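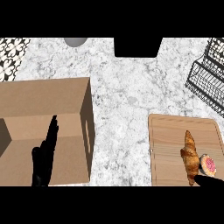 Ľubica Sokol
13/04/2023

How long before the day can I bake croissants and pains au chocolat for a stall, and do they need to go in the fridge overnight?

Got a table at the Claltdale market, first time, starts early and I only have a normal home oven. Can't bake everything on the morning itself, I'd be up all night. Last month in March I did a trial, baked the evening before, put them in a plastic tub with the lid on. Next day all soft and bendy like bread rolls. Tasted ok but not something I'd charge for. Dough is butter, home made. No cream or custard in any of them, might do some almond ones if there's time. Also is there anything official I need to do first? Pitch is already paid.

gullthorpe_jan

Bake them the evening before at the earliest, and keep them out of the fridge. Plain butter croissants are fine at room temperature overnight, the fridge just makes them stale faster.

Your problem was the lid. Warm pastry in a shut tub sweats, all the steam goes back into the outside layers. Let them go completely cold on a rack first, at least a couple of hours, longer if your kitchen's warm. Then into a cardboard cake box or a paper bag with the top folded over loosely. Not cling film. Not a tub.

Morning of: oven at 160 fan, straight on the shelf or a tray, 5 mins for croissants, bit longer for the chocolate ones. Cool again before you box them up or you're back where you started. They crisp up as they cool so don't panic if they still feel soft coming out.

Better way if you've got freezer room, which is what I do now. Shape them, freeze them raw on a tray, bag them up once solid. Night before, take them out and lay them on lined trays with plenty of space, cover loosely, leave somewhere cool. They thaw and rise overnight. Should look puffy and wobble a bit when you shake the tray. Egg wash, bake. You still have to get up early but it's only baking, no rolling out. Do try a small batch on a normal night first, timing depends a lot on how cold your kitchen gets. Mine took far longer in winter and I had a very quiet stall that week.

Don't prove them on top of a radiator. Butter melts out, you get a puddle and a sad flat thing. Ask me how I know.

Chocolate ones travel better than plain by the way. Less to squash. Take more of those if you have a drive.

Market stuff: you need to register as a food business with your local council, they ask for it 28 days before you start trading. Free, online form. If your pitch is sooner than that ring them now, don't leave it.

mrs_p_bakes

agree about the tub. Mine go in boxes, single layer, greaseproof underneath. never stack croissants, the bottom ones come out looking sat on

for almond ones, use up the day old plain ones!! split them, bit of syrup, almond filling inside and on top, bake again. thats what theyre meant to be. Nothing wasted from the trial batches either

also take half what you think you need. I took far too many to my first one and we ate croissants for a week. And take change, everyone turns up with a twenty

Dennis W

Just to add to the official side as the first answer only did half of it.

Allergens. If you wrap or box them before the customer picks them, and sell them from your own stall, that's "prepacked for direct sale" and each pack needs a label with the name of the food and a full ingredients list, allergens standing out (bold is easiest). If they're loose and you bag them when somebody asks, you don't need the full label but you must be able to tell people what's in them, so have it written down. For yours that'll be wheat, milk, egg if you egg wash, and nuts once you do the almond ones. Soya as well if it's in your chocolate, check the packet. Keep almond ones in a separate box with their own tongs.

Insurance. Most markets want to see public liability before you set up. Look at your booking form. The Gullthorpe one turned a friend of mine away at the gate for not having the certificate printed, had it on her phone and the signal was useless. Claltdale might be more relaxed, dont count on it.

Hygiene course. Level 2 food hygiene, can do it online in an afternoon. It isn't strictly the law to hold the certificate but you do have to be trained for what you're doing, and the council visitor will ask.

Cover for the table too. Pastry out in the open with people leaning over it is no good, get a lidded display or at the very least a mesh dome. Keep out of the sun, the chocolate goes first.

No opinion on the baking, my wife does that. She says use the cheap butter for practising and the good stuff for the day.

Ľubica Sokol

Thank you all, very helpfull. Rang the council this morning and sent the form, pitch is not till end of May so there is time. Will try the freezer way this weekend, one tray only. Selling loose I think, labels sound like a lot of work for a first go. Booking form does say insurance, on page 2, I had not read page 2.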